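stomus-boardwrite: data card and notes

Stars 38 | Forks 6 | Watching 4

stomus-boardwrite holds recordings of a robot arm writing and drawing on an upright whiteboard, together with the loader, the replay tool and the baseline controller we train on them. The arm is driven by Stomus, our motion layer. The work was done in the Clokholm lab. Maintainer: Consolacion Abella.

## What is in it

There are 1160 episodes. An episode starts with the marker already gripped and ends when the arm has backed away from the board. Each one has:

- joint positions and velocities
- commanded gripper opening and measured gripper opening
- wrist force and torque, after gravity compensation
- video from a fixed camera at the workspace
- a text label for the stroke, such as "short line, left to right" or "closed loop"
- a success flag

Of these, 778 are marked as successful. A success means the stroke is unbroken and its end point is within tolerance of the plan. The tolerance is in config/score.yaml and can be changed, but then the flags have to be recomputed with tools/rescore.py. Failed episodes are kept in the release. Please don't filter them out before reading the section on contact loss.

## Grasp and tool frame

Stomus plans for the marker tip, so it needs the offset from the gripper to the tip. We don't assume a fixed offset. The tip estimator looks for the dark point in the camera image, fits a line along the barrel, and combines that with the last known gripper pose. The result is written to tip_offset in every episode header.

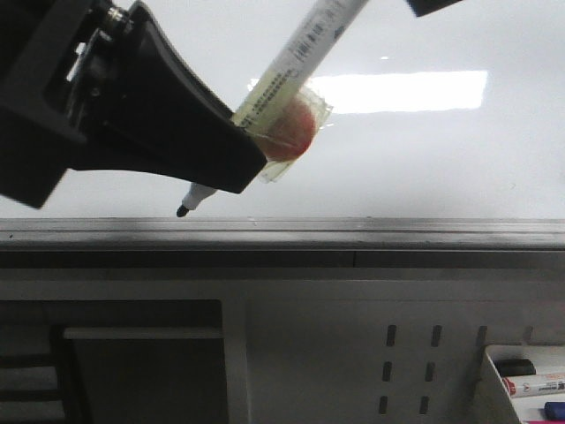

Photo: Clokholm lab / Consolacion Abella

The barrel is held at a steep angle and the tip sits well below the fingers, so a small error in barrel angle turns into a large error at the tip. If you swap in your own estimator, check the angle first. The position along the barrel matters less.

Two things throw the line fit off:

1. Printing on the barrel. Label text and barcodes give strong edges that don't run along the marker. The fit masks out high-frequency texture before looking for the two long edges. Set mask_print to false to see how bad it gets without this.
2. Glare on the board. A ceiling light shows up as a long bright band, and the band can be picked as a barrel edge. We reject edges within a few degrees of horizontal. This breaks if you mount the camera rolled.

Clear plastic near the grasp also gives bright, short edges. The length threshold removes most of them. Leave min_edge_len alone unless your camera is much closer than ours.

## Contact loss

Most failures are the tip leaving the board partway through a stroke. The controller holds a light normal force and slows down when the force drops. Under the old gains it reacted too late on long downward strokes. Episodes recorded with the old gains have gains: v1 in the header. The rest say v2. Don't mix the two when training a force policy. For a vision-only policy it makes little difference.

Strokes that run close to the tray at the bottom of the board are a separate case. The planner keeps a margin above the ledge and will refuse a path that enters it. Refused paths are logged as "plan_reject" and have no video.

## Running it

 pip install -e .
 python tools/fetch.py --set boardwrite
 python tools/replay.py --episode 762 --show-tip

Episode 762 is a good first check. If the tip overlay jumps between frames, your camera file is probably the old one. Delete the cache folder and fetch again.

To train the baseline:

 python train.py --config config/baseline.yaml --steps 1000

That is only a smoke test. It tells you the loader works and the loss goes down.

## Known problems

- Force readings drift over a long session. We re-zero between episodes but not inside them.
- Stroke labels were typed by hand and spelling varies. Use labels_clean.csv.
- The Gatchalian simulator export has the board normal flipped. Pass --flip-normal when importing.
- The Clellis viewer can't open episodes with no video track. It hangs instead of giving an error.

## Changes

November: v2 gains, new tip estimator, plan_reject entries added to the index. Older index files still load, with a warning.

Bug reports go in the issue tracker. Include the episode number and the header.

3 comments · 11 shares

Contact the maintainer | © Clokholm | Back to top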